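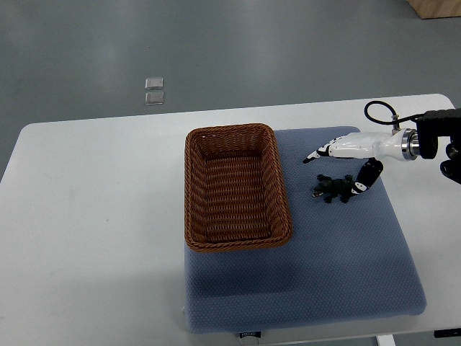
Remote Operators for Robot Hand Demonstrations (11 positions, fixed term)

Kasham
Posted 2023-08-01

Kasham is hiring 11 people to operate robot arms by remote control at our site on Pappas Road. You will show the robot how to do simple household tasks, mostly picking things up and putting them somewhere else. Your movements are recorded and used to train the software that will later run the same tasks on its own.

No background in robotics is needed. Most of our current operators came from other work, including sewing, dental assisting, warehouse packing and piano teaching. If you are patient and good with your hands, we would like to hear from you.

The work

Each operator sits at a station with a glove, a wrist tracker and a screen. When you move your hand and arm, the robot's hand and arm follow with a short delay. You look at the table through a camera mounted above it, so you learn to judge distance from the screen. This takes most people a few shifts to get used to.

A single run is called a demonstration. You start from the rest position, reach for the item, close the fingers, lift, carry, lower, open the fingers and return to rest. Then you mark the run as good or bad on the foot pedal and reset the table for the next one. A full shift is 100 good demonstrations. Bad ones are kept too, but they are filed separately and do not count toward the shift.
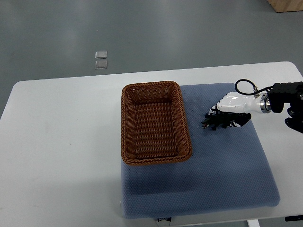 Basket tasks are where all new operators start. The instruction is one short sentence that comes up on your screen, such as "put the toy in the basket," and you carry it out the same way you would with your own hand, only slower. The open wicker basket on the blue-gray mat is a typical target, and the approach we teach is to keep the curled fingers low over the mat, on the side away from the basket, until you are sure of your height. You should not drag the fingers across the fabric. You should not push the basket, even a little. If it moves, mark the run as bad and set it back where it was.

After the basket tasks you move on to folding, lids, drawers and stacking. Operators who do well can train on two-arm stations, where both hands are tracked. Two-arm work pays a higher rate, listed below.

What we look for in a demonstration

We want smooth movement at an even speed. Fast is not better. If you stop in midair to think, the robot learns to stop in midair, so plan the move before you press start.

We want variety in where things are placed. The item should not be in the same spot each time, and it should face different ways. The reset card on your station tells you which spot comes next. Please follow the card even when it gives you an awkward grasp.

We want honest marking. If you dropped it and picked it up again, that is a bad run, even if it ended up in the right place. Nobody's pay is reduced for bad runs within the normal range, and your lead will go over them with you if the number gets high.

Hours and pay

The term is 36 working days, starting in late August. There are two shifts, 7:30 a.m. to 1:00 p.m. and 1:30 p.m. to 7:00 p.m. Tell us in your application which you prefer. We try to keep people on the shift they asked for and do not rotate.

Every 60 minutes at the station is followed by a paid break away from the screen. Please take it. Tired operators give us jerky recordings, and the glove is hard on the wrist if you never put it down.

Pay is hourly, at $24 for single-arm work and $27 for two-arm work. Training days are paid at the single-arm rate. Parking is free behind the building. There is a kitchen with a refrigerator and a microwave, but no cafeteria.

Requirements

You must be 18 or older and allowed to work in the United States.

You need steady use of at least one hand and arm. Left-handed operators are welcome. We have both left and right stations, and we are short on left-handed recordings at the moment.

You need to see the screen clearly from arm's length, with glasses or contacts if you use them.

You should be able to sit for the length of a block and get up between runs to reset the table. The items are light.

You need to read short instructions in English.

The gloves come in four sizes. The smallest is still loose on some people, so we check fit at the tryout before we make an offer. We can't make custom gloves for this term.

Safety

The arm runs at reduced speed whenever an operator is connected. You never reset the table while the arm is live. Release the pedal, wait for the light to go out, then step up to the table. There is a stop button at every station and another by the door. Anyone may press one at any time, and you will not be asked to justify it.

Long hair must be tied back during resets. No rings or bracelets under the glove.

What is recorded

We record the movement of the glove and tracker, the movement of the robot, and video of the table. There is no camera on the operator. Your hands may show up in the table video if you step in to reset before the recording has closed. Those parts are trimmed before the data goes into Loltura, our training library. Recordings are stored under a station number and a shift number, without your name. The consent form covers this in more detail, and you will get a copy to take home before you sign.

Tryout

The tryout lasts almost two hours and is paid. You will have a short tour, a glove fitting and then time on a practice station running Bremari, the same control software we use on the floor. You are not expected to be good at it on the day. We look at whether your movements settle down between the first runs and the last ones, and whether you can follow the reset card.

Most people drop things at first, usually because they close the fingers before the hand is low enough. The trainer will point this out and have you try again.

How to apply

Send a short email to Marianna Gajewski, operator lead, through the contact form on this site. Choose "Remote operator" as the subject. Include your preferred shift, which hand you would use, and a few lines about any work or hobby where you use your hands carefully. A resume is fine but not required.

Applications are read as they come in, and tryouts are booked in the same order. If you applied for the spring term and were not placed, you may apply again, and you do not need to repeat the tryout unless your glove size has changed.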